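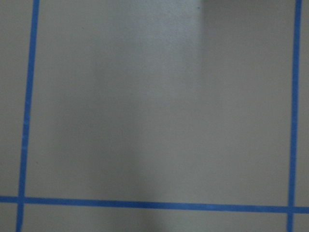

How long does a wool carpet take to dry after a hot water extraction clean?
Overnight in most houses, and closer to a full day if the underlay is thick and the windows stay shut.

4 Nov 2019

Up at half five. Loaded the van in the dark and left the short wand behind, so I had to go back for it from the servo. First job was Ute Ackermann in Urnau: three bedrooms, hall, and a lounge with a cream wool loop that she has had since the house was built. I quoted $395 over the phone in July and she held me to it, fair enough. The price list has gone up since then but I had put nothing in writing about when the quote ran out. Must put that on the form.

Dry vac first, the whole lot, slow. She thought this was a waste of time as she had vacuumed the night before. I emptied the canister in front of her and she went quiet and put the kettle on. Loop pile holds a lot of grit along the skirting and her machine has no edge brush.

Tested the lounge in the corner behind the door. No bleed. Went over it with the Jerkik prespray at the weak mix, left it ten minutes, then rinsed with the Plukia on low pressure and two dry passes for every wet one. The old tea stain beside the armchair came up lighter but it is still there. I told her before I started that it might be. Somebody has been at it with a supermarket spray and there is a ring around it with no colour left in it at all. That ring is damage and I wrote it on the sheet and had her sign next to it.

The hall was worse than I remembered. Black line right down the middle where everyone walks, and filtration marks under both bedroom doors. I did the edges by hand with the small brush. My knees are not what they were. The marks under the doors went from black to grey and that is where I stopped.

Browning. I was worried about browning on the wool all morning and put the acid rinse through at the end, then set the two air movers in the lounge. She wanted the furniture back straight away. I put the foam blocks and foil squares under the legs and asked her to leave them in till tomorrow night. She said she would. Last time she took them out after an hour and I got a phone call about rust.

Ate in the van. Cheese and pickle, an apple, the rest of the thermos.

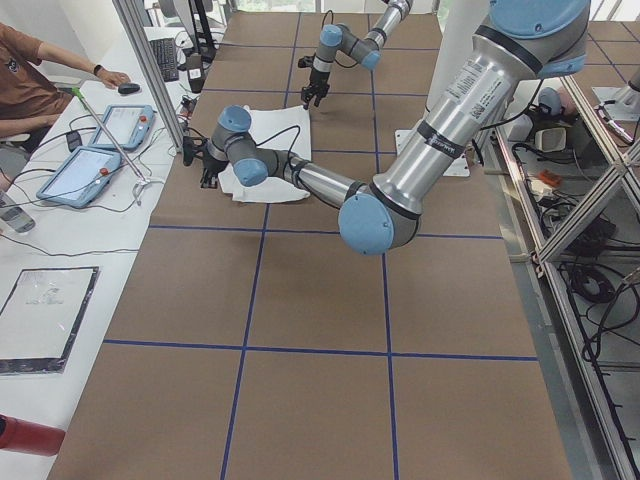
Brown paper, blue tape and a white cloth on the long table.

Afternoon was the Thiele Street unit, an end of lease for Sólveig Sveinbjörnsson. Synthetic cut pile, two rooms and the stairs, $279. She had already moved everything out and it makes such a difference. No lifting beds, no working around a fish tank. The agent wants a receipt that says "professionally steam cleaned" in those words, so I wrote it in those words, even though it is hot water and not steam. I have given up arguing that one with agents.

Stairs took longer than both rooms. There was candle wax on the fourth tread, red, and I got most of it with brown paper and a warm iron, then a bit of solvent on a cloth for the colour. Always work from the outside in with solvent and keep turning the cloth. Blotted, went again, blotted. A faint pink is left if you get down and look for it. Sólveig got down and looked for it. She said she could live with that if the agent could.

She asked whether she should have the carpet protected before she hands it back. I said no, let the next tenant pay for that. Probably talked myself out of fifty dollars.

Machine notes. The Plukia lost vacuum again near the end of the stairs. I checked the lid seal, which was fine, then the hose cuff, which was split underneath where you can't see it. Taped it to finish the job. Hour meter says 2,134 and the book says to look at the vac motor brushes at 2,000, so I am over. Ordered brushes and a cuff tonight. They reckon three days to get here. I can run it as it is if I keep to the short hose, and the next few jobs are all ground floor anyway.

The waste tank wants a proper scrub too. It smelled when I opened the back doors at the lights. Did a rinse with the garden hose when I got home and left the lid off.

Rang Ute at five to see how the lounge was drying. She had shut all the windows on account of the wind. Asked her to open two on the side away from the road and leave the ceiling fan on low. She said the tea stain looked darker. It will while it's damp, and it may wick back up a bit overnight as well. If it does I'll go round with a towel and the spotting kit, no charge, on my way past.

Paperwork done by eight. Still owe the accountant the fuel receipts from July, they're in the door pocket under the street directory.

Tomorrow: drop the air movers back in the shed after collecting them from Urnau, buy shoe covers (down to the last pair, and one of those has a hole), ring the motel about their corridor. Find the long crevice tool. It was in the van last week and it isn't now.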